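Toltum Adult Learning
Home and Hospitality, Level 1
Handout for Session 4: Laying and clearing a small table

Bring this handout with you on Sunday. The Posedora room opens at 9.30 and we start with the cloths, so please don't put anything on the tables before then.

What the session covers

Most of you can already lay a table for a family meal. This session deals with a small square table in a room that is used for other things as well, where there are chairs, desks and leads to work round. The written part is worth 35 marks and the practical part is marked pass or repeat.

1. The cloth

Check the cloth on both sides before it goes on. A mark that faces down will still show at the drop. Lay the cloth folded in the middle of the table, open it towards you, then open it away from you. Pull from the hem and never from the corners, which stretch.

With a checked cloth the lines of the pattern should run level with the table edge. If they don't, the whole table looks crooked however well the plates are placed. Patterned borders are harder to judge — stand back at least two paces before you decide it is straight.

A runner goes on last. If it has lettering, decide which side the guests will mostly sit and turn the words to face them.

2. Plates and food

Plates are carried by the rim, one in each hand at most. Thumbs stay off the surface where the food will sit. For a plain round plate the distance from the table edge is 2 cm, measured once with a ruler and after that by eye.
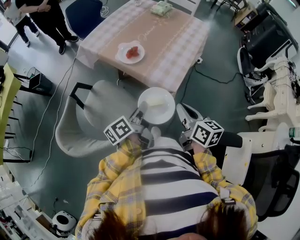 Soft blocks such as butter or tofu need a flat plate with room on all sides, so that they can be lifted without touching the rim. Put the plate down first and let go of it before you place anything on it. If the block lands off centre, turn the plate and leave the food alone. Small red fruit and tomatoes go on a separate plate, as the juice travels.

Glasses are set after the plates. A folded napkin or cloth can lie beside the glass, with the fold towards the guest.

3. Chairs and floor

Tuck each chair in until the seat is just under the hang of the cloth. Office chairs roll, so check them again once people have walked past. Leads on the floor should be noted on your sheet under "hazards", along with where they run. Do not move a lead unless you know what it feeds.

4. Clearing

Food goes first, then plates, then glasses. The cloth stays until the table is bare. Creases that show across the cloth after clearing should be smoothed by hand, outwards from the middle, if the table is to be used again the same day.

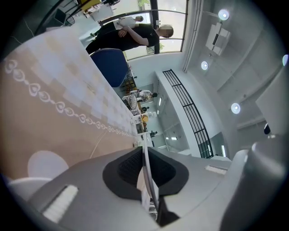 Stanciu disagrees with this last point and has asked for it to be noted: a creased cloth should come off and be pressed, because smoothing by hand only moves the crease nearer the edge. In the Plerkier workbook the rule is the same as Stanciu's. For the written part either answer will be accepted, provided you give the steps in order.

Before Sunday

Read pages 43 to 47 of the workbook.
Practise opening a cloth on a table at home — a bed sheet folded in four will do.
Write down the order you would use to clear a table for two, in no more than 175 words.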